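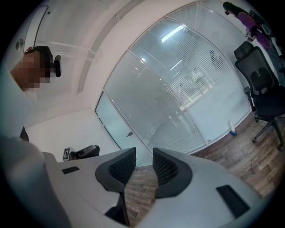 White or very light grey top, dark strap or shoulder edge.

How to wear a white T-shirt three ways during fashion week

Street style pages are full of coats and loud trousers, but a lot of the people in them are wearing an ordinary white T-shirt underneath. I packed five for a week of shows in July and wore little else on my top half. These are the steps I follow, starting with the shirt itself.

Choose the shirt

Look for a mid-weight cotton. Hold it up to a window with your hand inside. If you can make out your fingers clearly, it will show your bra or undershirt in daylight photos. The shoulder seam should sit at the bony point of your shoulder, or a couple of centimetres past it if you like it loose. Mine are from Cekano, in the boxy cut, one size down from my usual.

Wash it once before you judge the fit. Most shrink a little in length.

Look 1: Coloured trousers, shirt half tucked

1. Put the trousers on and do them up.
2. Tuck the front of the shirt in, from one hip bone to the other.
3. Leave the back out and pull it down flat.
4. Raise both arms, then lower them. The front will blouse over the waistband by the right amount.

Keep the shoes a neutral colour. I wore tan loafers with green Kullivine trousers, which have a high waist and a wide leg. If your trousers sit low, skip the half tuck and tuck it all the way round.

Look 2: Under a slip dress

Use your thinnest shirt here, as a thick one bunches at the underarm. Put the shirt on first and roll each sleeve twice. Lengthen the dress straps until the neckline of the dress sits below your collarbones. A dark slip gives the strongest contrast. Grey works too, but a cream one next to bright white tends to look yellow.

Look 3: With a long waistcoat

Evaristo Ochoa, who cuts waistcoats for Hrytsenko, told me to check the armhole before anything else. It should be deep enough that the T-shirt sleeve comes through without creasing. Leave the bottom button undone. Push the sleeves of the shirt up slightly and keep the jewellery small. The Hrytsenko one I wore cost $287, and it is easily the most expensive thing on this page. Second-hand men's waistcoats do the same job if you have the shoulders taken in.

Keeping it white

Wash whites on their own at 40 degrees, inside out. Treat the collar with dish soap before it goes in, and leave it for around 5 minutes. Dry it on a flat rack away from direct sun. For travel I roll each shirt with a sheet of tissue and put it in a Tilteck packing cube, then hang it in the bathroom while I shower. Deodorant marks come off with a damp cloth if you get to them the same day.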